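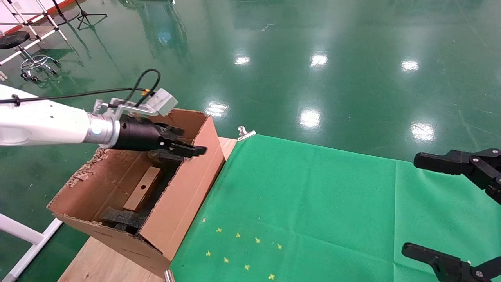

Hongmei Cui had promised her mother that she would come home in February, and that she would bring news about the machine. In Braltcombe everybody asked the same thing: can it clean a table yet?

"It can clean a table," she said on the phone. "It depends on the table."

Her mother was folding napkins for the restaurant while they talked. Hongmei could hear it, the small slap of each one on the pile.

At half past four Gijs Van Rooij came with two cups of tea and sat on the other side of the desk. The task for the day was stars. Small yellow stars on a green cloth, and a box to put them in. A child does this before dinner and complains.

"How many tries now?" he asked.

"One hundred eighty-seven."

"And good ones?"

"Forty-six."

He wrote it in the notebook, under the numbers from Dirnum, which were worse. He had a nice handwriting and he was proud of it.

"My mother wants to know when she can buy one," said Hongmei.

"What did you tell her?"

"I told her it is slow. She said my father is also slow – and he eats."

Gijs laughed so that he had to put down the tea. Then he pressed the key for the next try, and they both leaned forward, as they did every time, as people do when a baby stands up holding a chair.

On the phone, which she had forgotten to close, her mother was still folding. "Is it moving?" she asked.

"Wait, Mama," said Hongmei. "Wait a little."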